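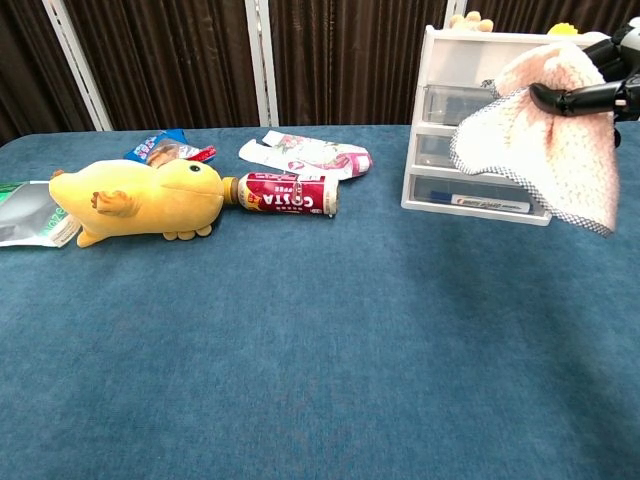 Hello, and thanks for clicking on the page that everybody skips! I'm Dalia, Dalia Ouali in full, and I run Trernton, a very small school of sorting, clearing and packing for people who live with a lot of stuff. We teach evening and weekend classes, and we go out to houses as well if you ask us nicely.

I started it after eleven years in a parcel depot, where I learned to pack a box properly and not much else. Then my aunt moved out of the house she'd had since she was married and I was the one who got the phone call. I spent most of a February on her landing with bin bags, opening drawers. There were takeaway menus in with the birth certificates. There were batteries in the teapot (several teapots, in fact). By the end I had a system of sorts, and my cousins wanted it written down, and the sheet of paper I wrote for them is more or less still our first lesson.

We work on tables. Big ones, covered in felt so that things don't skid about and you don't get that awful clatter when you tip a bag out. I like blue best, because small stuff shows up on it, and you'd be surprised how quickly a loose earring or a SIM card vanishes on a brown tabletop. You put a few things along the back edge, you leave the front clear, and you bring them forward one at a time. That's the method! It's slow for the first quarter of an hour and then people get the hang of it and start chatting.

What goes on the table is whatever people really have lying about. Soft toys, snack packets, wrappers, a coffee can, the odd thing from the bottom of a rucksack. I don't go in for matching baskets and labelled jars on day one. If you can deal with a crisp packet and a cuddly toy sitting side by side you can deal with a spare room, it just takes longer. Food packaging gets checked first, then recycling, then things that belong in another room, and soft toys always come last. We had a grown man spend most of a Friday evening over a knitted rabbit and that was fine by all of us.

The other half of Trernton is Brendan Madigan. Brendan used to fit out shop stockrooms and he teaches the packing side: heavy at the bottom, nothing rattling, write on the side of the box and never on the lid. He has strong views on tape. He'll also come and look at your cupboard under the stairs, which I refuse to do any more on account of my knees.

Our main course is called Pan, as in panning for gold, and it runs over six evenings. Parex is the short one for people who are moving house and have left it late. We've had 393 people through Pan so far and 439 through Parex, so draw your own conclusions about how the nation moves house. There's a workbook too, Vastitz, which was a silly word from a board game that stuck, and we've printed 400 of them. I've got roughly half a wardrobe of those left, so do ask.

Classes are small and there's tea. Children are welcome at the Saturday ones if they bring a grown-up, and they're usually quicker than the grown-up. You don't need to bring anything the first time. For the second, fill one carrier bag from the messiest spot in your house without tidying it first, please, because I can always tell!

If you'd like to come along, fill in the form on the contact page or ring and leave a message. We can't answer while we're teaching, so mornings are better, and it'll most likely be Brendan who rings you back.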